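町民メール便「テンバ通信」事業 中間報告

提出先:イラノ地域振興基金
報告者:マレク・イェリーネク(編集担当)
対象期間:助成開始から6月まで

1.配信の状況

登録者は117人になりました。申請書に書いた見込みには届いていません。増えたのは主に朝市で紙の申込書を配った後で、町のウェブサイト経由の登録はごくわずかです。サイトの登録欄は三回クリックしないと出てこない場所にあり、改善を申し入れていますが返事はまだです。

なお、117人という数字もそのまま受け取らないでください。配信ソフト「ヴァルター」の集計では開封率がかなり高く出ますが、受信側の自動読み込みも開封に数えているようで、私はこの値を成果として報告する気になれません。本当に読まれているかどうかは、返信や問い合わせの件数で見るほかないと考えています。返信は今期20件、うち2件は配信停止の依頼でした。

2.町の歴史欄

毎号の後半に、旧ヴァークリー地区の成り立ちを連載しています。執筆はテクレ・アスファウ氏です。反応がいちばん多いのはこの欄で、返信の半分以上が昔の水車小屋と渡し場の回に寄せられました。

ただし、内容の裏付けには不安が残ります。「この地方で最初の製材所」という言い伝えは観光案内板にも書かれていますが、根拠をたどると戦後の町史一冊に行き着き、その町史には出典がありません。隣の町も同じことを名乗っています。連載では「最初と伝えられる」という書き方にとどめ、案内板の文言を引き写すことはやめました。製材所の創業年も資料によって食い違うため、当面は載せません。

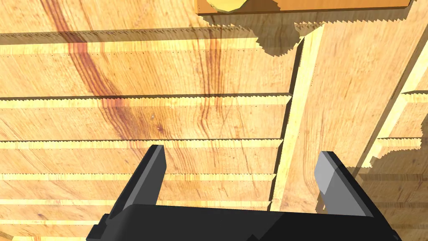
3.遅れている項目

・過去号の公開ページ:未着手。役場のサーバーを借りる話が進まず、別の置き場所を検討中です。
・多言語版:試作を2号分作りましたが、機械翻訳の地名の誤りが多く、配信は見送りました。
・商店の広告枠:問い合わせはあるものの、契約には至っていません。広告収入で次年度から自立するという申請時の計画は、今の登録者数では無理があると思います。

4.支出

配信ソフトの利用料と申込書の印刷費は予算内です。翻訳費は大半が残っているため、古文書の複写代への振り替えをお願いしたく、別紙に内訳を付けました。認められない場合は返納します。

5.次の期間の予定

朝市での申込受付を続けるほか、図書館の窓口にも申込書を置かせてもらいます。登録者数の目標は、秋の数字を見るまで改めて掲げません。読者アンケートは質問を五つに絞って次号に付けます。回答するのは熱心な読者に偏るはずなので、結果をお送りする際には回答数も必ず併記します。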